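The Long Side

The Skultberg controller came in a padded box with the manual rolled up and held by a rubber band. Thư Từ read the first chapter standing up. The Tarnoser had no manual. It had a web page, and the page had been down since October.

"Which one first?" Orest Polishchuk asked.

"The old one. Then we know what we're used to."

He set the rover at the start of the concrete and walked back to the folding table. The rover weighed 40 pounds with the battery in, and he had stopped letting anyone help him carry it. Thư opened the log, typed 1/25/18 at the top, and under it the name of the place, Limsakul Campus, long side. She wrote down the firmware version and the camera settings. The camera settings would stay the same all day. She had put tape over the lens ring so that they would. 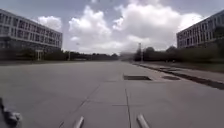 "Go," she said.

Orest pushed the stick forward and kept his eyes on the monitor. The rule was that the driver could not look up. He had made the rule himself, after a morning when he drove a whole course by watching the machine and then gave the video link a good score.

"It pulls left," he said.

"How much?"

"A little. I'm holding it off with my thumb."

She wrote: pulls left, thumb. The Tarnoser had always pulled left. They had been driving it for 13 months, and she had seen Orest's right thumb drift over on other things too, on the remote for the office projector, on the wheel of his car.

He took it down and brought it back. When it stopped at the table he let go of the stick and shook out his hand.

"Again?"

"Two more. Then we swap."

The swap took longer than it should have. The Skultberg had a different plug, and the adapter was in the other bag, which was in the van. Thư sat with the rover on its side across her knees and undid the cover plate. Inside the plate somebody had written a phone number in marker. It was Danish or it was missing a digit. She had been meaning to ask about it since the day the rover was handed to them.

"Skoswood called," Orest said when he got back with the bag. "They want to know by tonight."

"Know what?"

"Which one we're recommending. They have 749 of these to fit out and they want to place the order."

"We've done one controller."

"I told them that."

"What did they say?"

"They said tonight."

She fitted the adapter and pressed until it clicked. Skoswood made the carts that would go from building to building with the mail and the lunches. She had met their buyer once. He had asked her which controller felt better, and she had told him that feel was not a column in the log. He had written that down.

Orest carried the rover out again and put its wheels on the two chalk marks. He crouched to check them. Then he came back, sat down, turned the monitor so the light was off it, and put his thumb where it always went.

"Go," Thư said. 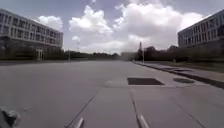

The rover went right. It was a small drift, and he caught it, then caught it too much, and she heard him breathe out through his nose.

"It pulls right," he said.

"Take your thumb off."

"It's off."

"Orest."

He looked down at his hand. He lifted the thumb and held it up in the air beside the stick, like someone waiting to be called on, and drove with the rest of his hand. Neither of them talked for a while. The rover went on down the long side.

"Straight," he said.

"How straight?"

"I'm not doing anything. I'm just pushing forward."

She started to write it and stopped. The first line would have to say that it pulled right, and the second that it did not, and someone at Skoswood would read the first line and close the file. She thought about leaving the first line out. Then she typed it the way it had gone: pulls right, driver's thumb, thumb removed, straight.

"Bring it back," she said. "I want to drive the next one."

"You hate driving."

"I don't have the thumb."

He brought it back and gave her the chair. The seat was warm. She set both hands on the controller, looked at the monitor, and waited for him to find the log on the screen and say go. He was reading what she had written. He read it twice, and she saw him reach for the keys and then put his hand in his jacket pocket.

"Go," he said.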